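Shiyu Ding had me driving a robot before I'd even put my bag down. You hold a little copy of the arm, and the real one does whatever your hand does — badly, in my case.

She runs the teaching sessions at Turnstead, where people show two arms how to do small table jobs by remote control. "Everybody grips too hard at first," she told me. "You squeeze like you're the one holding it."

A good session gets her 95 clean tries, and she'd rather throw one out than keep a sloppy one. I asked what counts as sloppy. "Stopping to think! If you hover, the arm learns to hover."
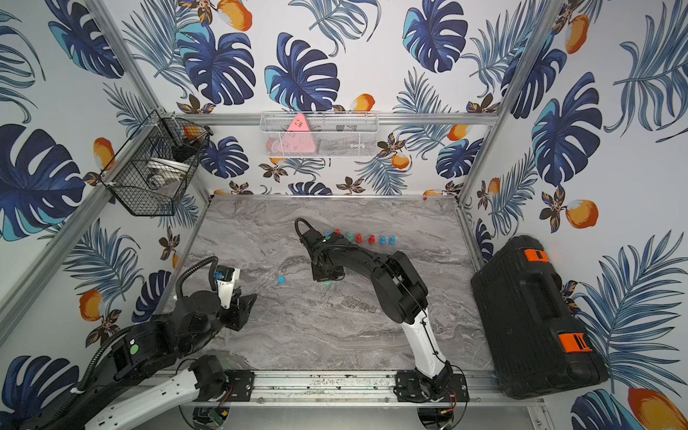
Shiyu's rule for new drivers is to pick a spot and go straight down on it. She likes the little pegs for this, red ones and blue ones standing in a row across the marble-patterned table, with the gripper coming in from above. "Go in crooked and you take out the neighbor," she said, laughing at me (I had, twice). Her colleague Ashton Hinds prefers to start people on softer stuff, and they've argued over it since December. I asked who was winning. "Ask him and you'll get a different answer," she said, and handed me back the controls.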